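Wandlow picking cell: progress report to the programme office
Reporting period ending June

Last updated: June

Most of this period went to one fault, so we report on it first. The Bokari arm in the test cell lost its grip signal during a long unattended run. The controller believed that a part was held when the gripper had closed on nothing, and it carried on with the place movement at full speed. No person was inside the fence and nothing was damaged. We stopped all unattended runs the same afternoon and they are still stopped.

From the logs we found 9 false grip signals in 3,239 cycles. All of them came after a restart of the controller. The grip check reads the finger position, and after a restart it used an old zero value until the next homing. We had assumed that homing was forced at every start – this was our mistake, and it was not covered in the safety review.
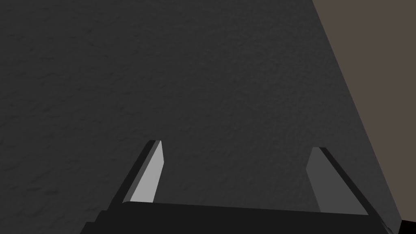
The simulation model was extended so that we can repeat the fault without risk to the arm. We start each trial from a known state and compare the grip signal with the real finger position in the model. With the jaws wide apart and only the dark grey surface between them, as in the view from the hand, the correct signal is "no part", and any other answer is recorded as a failure. With the old software the fault came back in 103 trials out of 2,738. With forced homing it has not come back so far, but the full set of trials is not finished.

Two points remain open. The supplier, Minami, has not yet confirmed that the new start sequence keeps the approval for the gripper. Also, the Karnach site uses the same controller version, and we have asked them to home the gripper by hand after every restart.

The delivery trial will move back by one month. We do not ask for additional money, because the simulation work was paid from the testing budget.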